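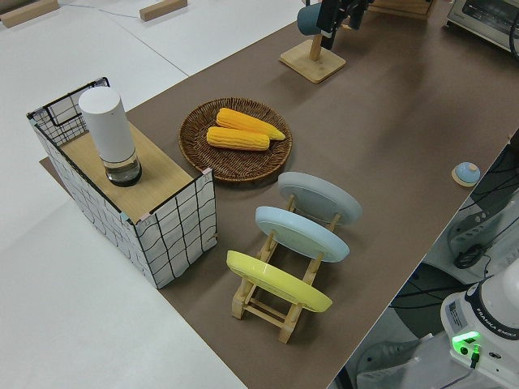 ## 4. Setting up the table for the August open day

These steps are for the host at the Bristerthorpe demonstration room. Read Section 3 (arm power-up and self-check) first. The visitor demonstration uses one table and one arm. Allow 32 minutes from the end of the self-check to opening the door.

### 4.1 Laying out the objects

1. Wipe the brown table surface and let it dry.
2. Stand the dish rack toward the middle of the table, with the plates on edge in their slots. Push each plate down until it stops.
3. Place the mug stand behind the rack. Put the mugs on the stand and check that the base sits flat.
4. Put the corn in the wicker tray. Keep the two ears side by side so that visitors can see both.
5. Leave open table between the objects. The arm needs room to come down next to each one.
6. Start Brileron on the host computer and open the layout named Larnel. Compare the table with the layout on the screen and move anything that doesn't match.

**Note:** Brileron doesn't save changes made during a demonstration. If you want to keep a new position, save it under a new name before visitors come in.

### 4.2 Before visitors enter

1. Check that the light strip on the arm base is on. Section 3 lists the colors.
2. Follow each cable from the base by eye and make sure none is under a chair or across the walkway.
3. Put the emergency stop on the host's side of the table and test it once.
4. Set the speed in Brileron to Visitor. Don't use the Test setting with guests in the room.

**Caution:** Keep hands, bags and sleeves away from the table while the arm is powered. Gripper fingers can pinch even at low speed. Small children stay with an adult behind the floor line.

The first run is with the table objects. Say what the arm is going to do before you press Start - people watch more closely when they know where to look. If the arm stops partway, press Pause, wait for the message on the screen, and follow Section 7. Don't reach in to finish the move by hand. 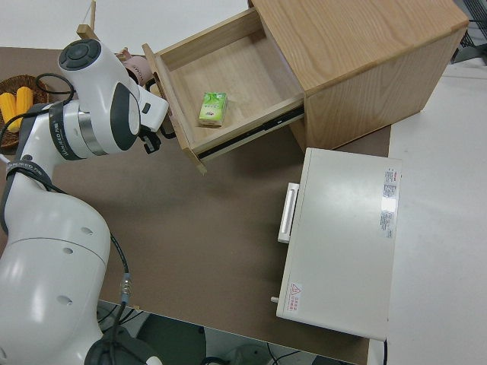

### 4.3 Drawer task

The second run uses the wooden cabinet and one small package.

1. Pull the drawer out by hand and lay the package near the middle of the drawer floor, printed side up.
2. Select Drawer in Brileron and wait for the Ready message.
3. Ask the group to step back to the line, then press Start.
4. When the run ends, press Pause before touching the drawer.

**Note:** The cabinet slides have been through about 3000 cycles. If the drawer sticks, skip this run and tell Lorna Evangelista. Spare slides are in the Vincze cabinet, bin 97.

**Caution:** Never push the drawer shut while the gripper is near it.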